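Gripper Faults on the Belari Two-Arm Unit: Frequently Asked Questions
Last updated 2020-04-20. Maintained by Adjoa Dogbe, Cotdale site.

What is fault 329?
Fault 329 is a grip force timeout. The controller commanded the fingers to close, motor current rose, and the fingers did not reach their target position within the allowed time. The arm holds position and the gripper stays energized.

Is it safe to pull the garment out by hand?
No. An energized gripper can finish its close command without warning when the load is removed. Press the stop button, wait for the arm to go slack, support the forearm, and then open the fingers manually. One operator at Gimilbridge had a fingertip pinched in August after skipping the stop.

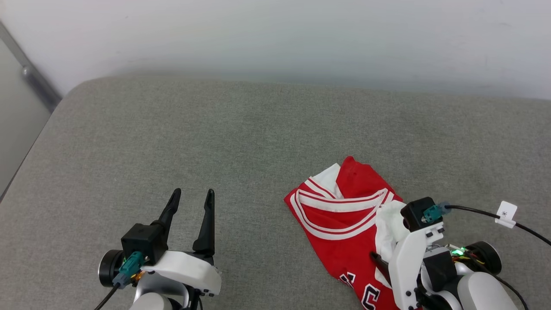

Which items cause the fault most often?
Bunched garments on a soft surface account for most of our reports. The cushion gives under the finger, fabric folds up toward the bracket, and the controller reads the extra resistance as a blocked close. A jersey left crumpled on a couch, like the red one under the right gripper, should be approached from a loose edge and at reduced downward force. Collars and folded-over sections are the worst places to start.

The green LED on the gripper board is lit. Does that mean the fault is cleared?
No. The LED indicates board power only. Check the fault register.

Could the cable be the cause?
Sometimes. Of 1334 logged faults, 2 were traced to a connector that had worked loose. Reseat the connector with power off and repeat the close test on an empty gripper.

How often should the fingers be inspected?
Every 2000 cycles, and after any fault 329. Replace bent fingers as a pair.

Does the Vainio firmware fix this?
Partly. It shortens the timeout and drops the current sooner. It does not detect trapped fabric. Send logs from repeat faults to Hertta Nurmi before resetting the unit.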